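22 January 2022
Workshop notebook, violin bench

Picked the Dranetti back up this morning after letting it sit overnight in the side room. Humidity in there was 39 percent when I came in, which I can live with, though I'd love it a bit higher before the top goes back on. Filled the humidifier again anyway (whoever used it last, please rinse the tray, it smells like a pond!).

For anyone who hasn't been following: this is the fiddle Loretta Tran brought us, the one with the label reading 1796. None of us believe the label. Sigita thinks the scroll is a good hundred years younger than that, and I'm with her, but the varnish on the back is lovely and Loretta learned to play on it, so we're treating it like the real thing. Two cracks in the top, both on the bass side. The long one runs from the f-hole down toward the lower edge and somebody has been at it before with white glue. White glue! I spent most of yesterday getting that out with warm water and a small brush and muttering.

Today was for the hide glue. I made up a fresh pot from the Dreka granules because the old jar had gone stringy, and let them swell in cold water while I cleaned up the cleats. First batch was too thick. It gelled on the brush before I got anywhere near the crack, so I thinned it a little at a time until it ran off the brush in a steady thread and then stopped fussing with it. I want to write that down because I always start too thick in winter and I always act surprised.

Dry run with the clamps, twice. The first time the two sides of the crack sat at different heights near the f-hole, just enough to feel with a fingernail. Moved the middle clamp toward the wing and it leveled out nicely.

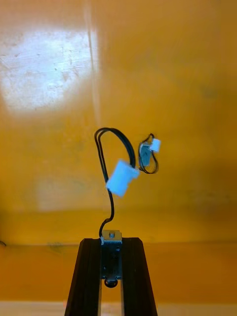
Why warm the wood before gluing when the glue is already hot?
Cold spruce pulls the heat out of a thin line of glue so fast that it gels before the joint closes, and then you end up clamping jelly. A minute or so with the hair dryer on low, held well back from the varnish, buys enough time to work the glue in and get everything lined up.

Darius asked me that when he stopped by for the peg reamer, and I figured I'd put it in here for the next person.

The glue-up itself went fine. Worked it in from both sides, flexing the crack a little with my thumbs, wiped the squeeze-out with a damp rag, clamps on. I'm leaving them alone until tomorrow even though I'll be itching to look. Cleats after that, spruce, grain crossing the crack, and I'd like to fit them with chalk this time and not pencil.

Still to do: ask Ilze if she has any of the Mahlangu ebony left for the nut. Bass bar looks sound, tapped all along it and heard no buzz. Rūta wants the Girkinberg cello on this bench in February, so the Dranetti needs to be closed up and strung by then. Also we are out of chalk.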